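# Notice of a Grip Fault During Cloth Handling
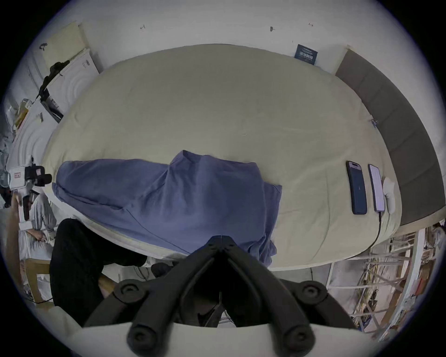

*Vol. 9, No. 8*

The Joltik trials were suspended on Jan 30, 2024, following a fault in the gripper's closing limit. This entry records what is known and what I have asked of those who use the tool at the Gavthorpe site.

The task was a routine one. The operator approaches the bed, takes hold of a crumpled piece of blue-purple cloth, raises it clear of the fitted sheet and sets it down again. During one such lift the fingers continued to close after the stop signal had been given. Force rose past the permitted limit, and the cloth was held for 9 seconds before power was removed by hand. There was no injury. The cloth was undamaged apart from a small pulled thread.

The Festell controller log shows that the stop signal was received and then overwritten by a stale position command. The command queue had been extended in December from 1,000 entries to 4,000, and the stop signal was not given priority within it. I approved that change and regret that the review did not consider this case.

A second matter concerns the bedding area. Two phones were lying on the sheet, one with its charging cable running over the near edge of the bed. They played no part in the fault. A loose cable within reach of moving fingers is nevertheless a hazard, and our written procedure already requires the surface to be cleared of everything except the item to be lifted.

The following measures apply until further notice:

- The queue is restored to 1,000 entries.
- Stop signals bypass the queue entirely.
- Phones and cables are to be removed from the bed before power is applied.

The Šimkus test bench will be used to repeat the fault under load. Lifts at Gavthorpe remain suspended until those results have been reviewed.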